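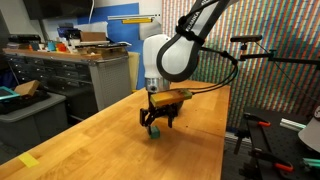
How a robot arm picks up a cube

Robot arms are used in factories, labs and some schools. The Vomus club meets in the workshop on Fridays, and its members learn to program one. This page explains the job they start with, picking up a small cube.

Parts of the arm

A robot arm is made of stiff pieces called links. The places where links meet are called joints. Each joint has a motor that turns it and a sensor that measures how far it has turned. Your own arm has joints too, at the shoulder, elbow and wrist.

The last part of the arm is the gripper. The club's gripper is black and has two fingers. They slide toward each other to close and away from each other to open. This type is called a parallel-jaw gripper. It works well on objects with flat sides, such as the teal-green cube on the workbench.

Steps in a pick

A pick is a short list of moves. The computer does them in order.

1. Open the fingers wider than the cube.
2. Move the gripper until it is directly over the cube.
3. Turn the wrist so the fingers line up with two opposite sides.
4. Lower the gripper until there is one finger on each side of the cube.
5. Close the fingers.
6. Lift straight up.

If step 3 is skipped, the fingers may meet the corners of the cube and push it away.

How the robot knows where to go

The computer gives every point above the bench three numbers. One is for left and right, one is for forward and back, and one is for height. Together they are called coordinates. If the height is wrong by even 2 millimetres, a finger can press into the wood.

Club members write down the coordinates before they run a program. Wanpen Klinhom, who teaches the Friday group, checks the height number first. New programs run at 20 per cent of full speed – slow enough to stop the arm before it touches anything.

Words to know

Link: a stiff part of the arm.
Joint: a place where the arm bends or turns.
Gripper: the part that holds things.
Coordinates: numbers that describe a position.

Try it at home

Put an eraser on a table. Ask a partner to close their eyes and hold one hand above it, with thumb and finger apart. Guide the hand using only left, right, forward, back, up, down, turn, open and close. Write down each word you use. The list is your program. Move the eraser to a new spot, follow the same list again, and see which words have to change.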